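Sorting packets into clear bins: an interview with Kaede Morikawa

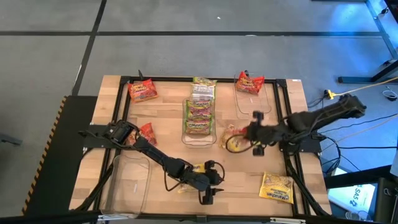
Kaede Morikawa has spent most of her working life on what the trade calls ambient goods, meaning anything in a packet that will sit on a shelf without refrigeration. She started in the stockroom at Clostier, a regional grocery wholesaler, moved to shelf planning, and now works for herself under the name Lillari, setting up dry stores for small shops, staff canteens and shared houses. Her subject, for the purposes of this interview, is narrow. She was asked to talk about instant noodles and snack bags, and how they should be put away in clear plastic bins.

She has opinions on the bins. The first is that they should be bought before the food is sorted but after it has been measured.

"People buy a set of bins because the set is a good price," she says. "Then they find that a block of noodles goes in one way round with a gap of three centimetres on each side, and the packets slide. You want the long side of the packet to sit across the bin with a finger's width to spare. If you can get your whole hand down the side, the bin is too wide for that product."

A packet of instant noodles is, in her terms, a well-behaved object. The block inside gives it two flat faces and it stacks. The printed face is large and most makers put the name across the middle of it. She lays the packets flat and steps each one back slightly from the one before, so that every name shows, and she regards three or four to a bin as normal for a household and a poor use of space for a shop.

"Maruchan is a good one to learn on. The name is big and it's in the same place on every flavour I've handled. You put them all the same way up and you can read the stack from the other side of the room. Turn one round and the eye goes straight to it."

The flavour is a separate question. Morikawa keeps flavours apart only where the stock is deep enough. At the Wollar Road store, a canteen supply cupboard she reorganised last August, there were 128 noodle packets in five flavours, and each flavour had its own bin. In a domestic kitchen she would mix them, with the fullest flavour at the back and the odd one on top.

"The odd one on top gets eaten. If it goes at the bottom it stays there until it is out of date."

Snack bags are less well behaved. They are filled with gas to protect the contents, they have no flat face to speak of, and the seals at either end stick out further than the body of the bag. A stack of them slides apart. Morikawa's practice is to leave them out of stacks altogether. She stands large bags upright in a row, like files, and lays small ones flat in a single layer with the name facing up.

"One bag lying at the end of a bin looks like a mistake, but it's how I start," she says. "Far end first, then the next one overlapping it by the width of the seal. You work towards yourself. If you start near and push them back, the seals catch on each other and the back one folds."

She was asked whether red bags and yellow bags should be separated by colour, as is sometimes recommended. Her answer was that colour is useful only as far as it agrees with something else.

"With snacks, red very often means hot, so you get a sort by flavour for nothing. But there is plenty of red packaging with nothing hot in it. Yellow could be anything, cheese or butter or chicken or plain salted. I read the bag. If it says spicy it goes with the spicy ones, and I don't mind what colour it is."

Her order of work is fixed, and she gave it in some detail. The table is cleared first. She prefers a pale wooden top, for the practical reason that printed packets show up well against it and crumbs do too. The bins go down next, spaced apart, with one kept empty to the last. The packets are then spread out with no attempt at order, and only then does she begin to move them.

The empty bin is there for whatever does not fit the scheme. Morikawa calls it the third bin, whatever the total. It takes split packets, anything past its date and anything she cannot identify.

"If you have no place for the awkward item, you stand there holding it," she says. "You'll put it down on top of a finished stack and now you have to do that stack again. On a good day the third bin is still empty when you finish. I have had days when it was the fullest."

She does noodles before snacks. The noodle packets are the heavier item and settle a bin in place, and with them gone there is more room to lay out the bags. She takes one packet at a time, gripping it near the end seal if it is a bag and across the middle if it is a noodle block. Squeezing a noodle block at the corners breaks it. Squeezing a bag in the middle can burst it, and will at the least crush what is inside.

"Lift it clear as well. Don't drag it. The underside of the film picks up whatever is on the table and you carry that into the bin."

On timing she is precise. In a test she ran for Cheon, a chain of convenience shops that wanted a figure for its training sheet, a new member of staff sorted 151 mixed packets into bins in 31 minutes. Morikawa did the same load in a little over half that. She puts most of the difference down to the new starter picking up packets and setting them down again before deciding.

"Decide while it's still on the table. Look at it, know where it's going, then pick it up."

The bins themselves need little attention. She uses clear rectangular ones with straight sides, no lids for anything used weekly, and she avoids those with a strong taper, which lose several centimetres at the base. Clear plastic scratches, and a scratched bin stops being worth having once the print is hard to read through it. She washes them by hand in warm water and dries them fully before refilling. The cloth should be soft – paper towels leave fine marks on the cheaper grades.

Labels she can take or leave. A clear bin with the product name facing out is labelled already, she argues, and a second label on the front is one more thing to keep up to date. She makes an exception for dates. On the short side of each bin she puts a strip of masking tape with the earliest date in that bin, in pencil, and she rubs it out and rewrites it when the packet is used.

"It takes a few seconds. I have gone back to places after a year and the tape is still being used, and the printed labels from the first week have all gone."

Where a packet is too tall for the bin and lies over the rim, she does not always correct it. A single packet resting across the top of a stack is acceptable in an open bin on a table or a deep shelf. It becomes a problem only if another bin has to go above it, or if the shelf is shallow enough for the packet to be pushed against the back wall. In those cases she removes it and starts a second stack.

She is less relaxed about overfilling. Her limit for a household bin is around 30 packets in the largest size she buys, and fewer for anything a child is expected to lift. A bin of noodles is light for its volume, but people carry it with one hand and tilt it, and the upper packets go over the front.

Asked what she would change about the packets if the makers consulted her, she had one request, for the date to be printed on the same face as the name.

"It's on the back, or along the seal, or stamped over the pattern so you have to hold it up to the light. Every packet gets turned over at least once just for that. If I could see the name and the date together I would never need to turn one over at all."

Lillari takes bookings for kitchens and small stockrooms. The next half-day session on dry goods is on Sat 6 June, and those attending are asked to bring their own bins and whatever is in the cupboard at the time.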